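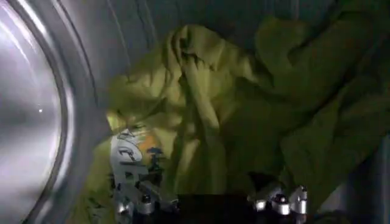 *Wrist view at the drum: gripper open, green garment with printed lettering.*

**Laundry set, July.** The Skellow cell has now logged 2932 unloading examples, each one a teleoperated reach into the drum with wrist video and joint positions saved together. Operators at Landness rejected 63, mostly for dropped frames. Crumpled single garments are still underrepresented – the next four sessions will cover those only. Labels go to Ako for review before the policy is retrained.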